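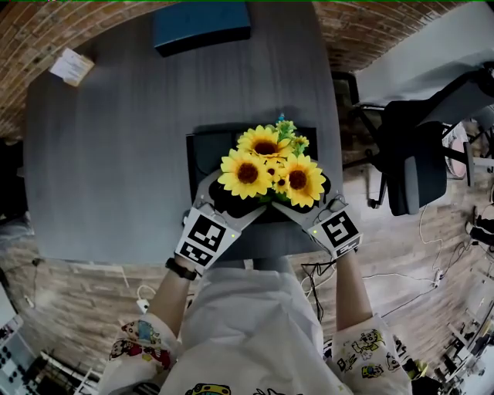
3. Materials and Arrangement

3.1 Flowers

The arrangement used for the table tests is a small bouquet of artificial sunflowers. Three large yellow heads with dark brown centers carry most of the visual weight. A smaller yellow flower sits between them, and pale green foliage rises above the blooms. Artificial stems were chosen so that the same piece could be handled over several weeks in October without any change in size or color.

The large heads form a triangle when seen from above. We kept this layout for all later trials. An earlier version with the heads in a row looked flat from the long side of a table, and guests seated at the ends saw mostly stems.

3.2 Base and table

A black base was used under the flowers. Against the dark gray tabletop it is hard to notice, and the yellow heads read as the main object. The base was placed near the front edge while the bouquet was being handled, then moved to the center for the seating survey.

The room has a red brick wall and a light brown wood-look floor. Both are warm in color, and we expected them to compete with the yellow. In the survey, 233 people rated the centerpiece on a scale from 0 to 100. Few mentioned the wall at all – most comments were about height.

3.3 Handling

The bouquet is held from both sides when it is lifted or turned. Pressure goes on the outer part of the arrangement and is kept even, as the large heads tilt if one side is pushed harder. Foliage is straightened last.

3.4 Cost and supply

Stems were ordered from Stenside and bases from Pearce. The budget for the full set of centerpieces was $3,000, of which almost $900 went to flowers. Storage boxes were not included in the first estimate and had to be added later.

3.5 Limits

Only one table color was tested. A pale tabletop would probably need a lighter base – this was left for the second part of the project.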